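Open house at the Hestlow handling lab
2019-02-27

Members who signed up for the winter site visit spent the afternoon at the Hestlow handling lab, where Vasiliu has been running its arm and hand work for the past 18 months. Attendance was capped, so this item is longer than usual for those who were on the waiting list. The slides will go on the members' page once Vasiliu has cleared them.

The host was Imani Brannigan, who runs the cell and wrote most of the task software. She skipped the company presentation and went straight to the test log. Her group had recorded 3,667 attempts since the current hand was fitted in September. An attempt starts when an operator declares the table set and ends at success, timeout or a stop. Everything is logged, including attempts spoiled by the operator, and those are tagged separately so that they can be left out of the success rate but kept in the fault count. Several members asked for the template. It is a plain spreadsheet and she has agreed to share it.

The arm is a general purpose unit bought through Trakwood. The hand is fingered, mounted to the wrist through a flange, and takes its cable at the side, just above the flange. Brannigan said this was the part of the build she would change first. A side entry is easy to reach for service, but it puts a limit on wrist rotation that the motion planner has to know about. In the first version the planner did not know about it, and the group went through two connectors before the limit was added to the model.

The task set is called Namden internally, after the street where the group had its first workshop. It has three families: vessels, controls and bricks. All three share one table, and the layout stays put between families. The idea is that the perception side should never get a clean background. When the arm is working on a cup, the button boxes and the bricks are still there, and a method that only works on a bare surface will fail early and cheaply.

Vessels are done on a padded mat. The cups are plastic with vertical ribs, and an operator sets them upright by hand before an attempt. Placement is by eye within a marked region in the software, with no jig. Brannigan was asked whether this hurt repeatability. Her answer was that it does, and that the group wants it to. The vision system records the actual pose at the start of each attempt, so the spread can be plotted afterward, and so far the operators have produced a wider spread than the random generator they tried before.

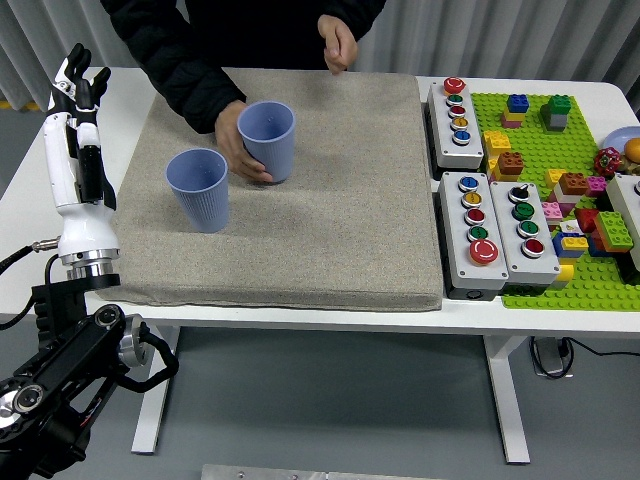
The mat brings its own problem. It gives under load, so the height of a cup base is not a fixed number. The group first treated the surface as rigid and saw the fingers arrive low on the cup wall and push it over. The current version closes at a fraction of full speed, waits for contact on the finger motors, and corrects height before the final squeeze. The wait adds 2 seconds per grasp. For a production cell that would be hard to accept. For a test cell it is cheap, and the number of tipped cups dropped enough that the group stopped tracking them as a separate fault.

Ribbed walls were chosen on purpose. A smooth cup slides in the fingers and can be regrasped; a ribbed cup tends to catch on one finger and turn. The controller sees this as a torque difference between fingers, and there was a long discussion at the table about whether the threshold should be set per object. Vasiliu uses one threshold for everything on the mat. At least two members present use a table of values and were not persuaded to change.

Controls came next. The boxes carry push buttons in several colors, an emergency stop style mushroom button and a selector switch. None of them is wired into the cell's safety circuit, a point Brannigan repeated for the benefit of anyone thinking of copying the layout. The push buttons are a solved problem as far as her group is concerned. The selector is still open. Turning it calls for a pinch and a wrist rotation at the same time, and the side cable limit described earlier takes away a good part of the available travel. For now the arm approaches from a second angle and turns the switch in two moves.

Bricks are the newest family and the least finished. They are ordinary Lego pieces on a green baseplate, some single and some stacked. Picking a loose brick works. Separating a stack without lifting the plate does not work reliably, and there was no live attempt at it. The group is looking at holding the plate down with a fixture, with some reluctance, as a fixture goes against the rule that nothing on the table is fastened for the robot's convenience.

On safety, the cell runs without a fence during setup. Arm speed is limited in software while an operator is at the table, and the operator confirms clear before an attempt is released. Members with press or welding backgrounds had questions about relying on a manual confirm. Brannigan said a scanner was specified in the original plan and is now on order, and that the procedure is regarded as temporary. The risk assessment was available to read but not to photograph.

Some notes from the question period:

Cycle life. The finger tendons are inspected every 800 attempts. One set has been replaced for wear and one for damage caused by a bad homing routine.

Lighting. Overhead only. The pleated curtain behind the table was hung to keep people walking past out of the vision data, and it also cut reflections on the colored buttons.

Data. The vessel logs can be requested for research use. Controls and bricks will follow when the tagging is complete. Requests go to the lab through the contact sheet handed out at the door, and the office has spare copies.

Software. The planner is not for sale and there are no plans to package it. The contact detection routine may be released separately.

A return visit has been offered once the brick tasks are running. Members who want to be notified should reply to the office with their company name and one line on their own gripping application. Those on the waiting list this time will be placed first. Safety shoes are required, and the lab does not keep loan pairs.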